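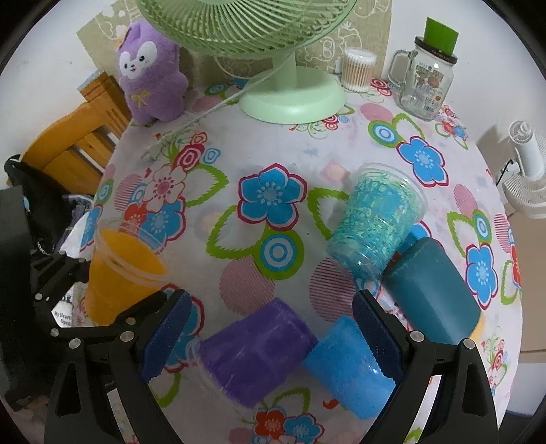
4 min read

The left jaw had started to drag in January. By spring it closed a moment behind the right one, and every cup it picked up came off the table with a twist.

I kept the gripper at my aunt's place in Flamville that year, on lease from Flakirent. My apartment had no room for a table. Hers had one in the front room, and she let me have it on the condition that the cloth stayed on. The cloth had big blue flowers and rings and was older than I was. I told her the flowers would be good practice for the thing. She said she didn't care what they were good for as long as I didn't get grease on them.

The lease was simple. I ran the gripper on whatever was in the house, I sent the recordings to Desis at night, and Desis paid me by the clean pick. A clean pick meant both pads touched within a set time of each other. A late pad meant no money. On Thursday I did 186 picks and was paid for 124.

The service desk in Navarro wrote back the next morning. The message was dated Friday, April 30, 2021, and it said: Check left pins. Check pad seating. Do not oil.

I had oiled it twice.

I unplugged it and laid it on a towel on the kitchen floor, because of the grease. The linkage on each side was black, with triangles cut out of the arms to save weight, and the arms turned on silver pins. I started on the right, the good side, so I would know what good felt like. The jaw swung out and came back with one finger. Then I did the left. It moved easily for the first half, stiffened, and went easy again.

The first big pin came out clean. The second had a gray paste on it, which was my oil and a winter of lint from the rug. I wiped it with a rag and it came up bright on one side and dull on the other. I wiped out the hole with a twist of paper towel. My aunt stepped over me to get to the stove.

"Is it broken?" she said.

"It's dirty."

"I could have told you that in January."

She went to the front room and came back with two cotton swabs out of the round container by the fan. I had been looking at that container over the tops of the jaws for months. I cleaned the hole again with the swabs and they came out black, and I went and got two more, and then a handful.

The pads were next. They were dark blue and ridged, and each one was supposed to sit flat against its backing. The left one had lifted at the heel. I pressed it down and it rose again. Underneath was a crumb of something hard and orange. I picked it out with a fingernail and pressed again, and the pad stayed where it was.

I put the pins back dry. The manual gave a number for the tightness and I didn't have the tool for it, so I turned each one until it stopped and then backed it off a hair, the way my uncle used to do with bicycle wheels. I worked the left jaw by hand until my wrist got tired. It still had a little catch in it. It was less than before.

Then the zeroing. You open both jaws all the way, hold the button and wait for the light, and you can't let anything touch the pads while it counts. I did it once and the left side read 405, well past the limit. I took the first big pin out, found I had put it in with the dull side facing the load, turned it around and did the zeroing again. The second reading was inside the limit by 2.

My aunt had the green fan going by then, and she had put the purple toy back on the table next to it. I had moved it to the chair that morning. She liked it facing the room. I left it there and set out the cups: the orange one at the left edge, the purple and the blue close to me with their ends touching, the two greenish ones over on the right. Some of them I laid down, since a cup on its side is harder and Desis paid a little more for those.

I brought the jaws in over the edge of the table and held them open above the pink rings. They leaned toward each other at the same angle. I had stopped expecting that.

"Are you going to do it or look at it?" she said.

I took the purple one first. The right pad touched, and the left pad touched, and I lifted. The cup came up straight. I set it down and took it again, and it came up straight again, and on the third try it twisted a little, and I wrote that down on the back of the envelope from Flakirent.

She asked what I was writing.

"Third one was late," I said.

"How late?"

"I don't know yet. They'll tell me tomorrow."

She turned the fan up a notch and went to see about supper, and I reached for the blue cup.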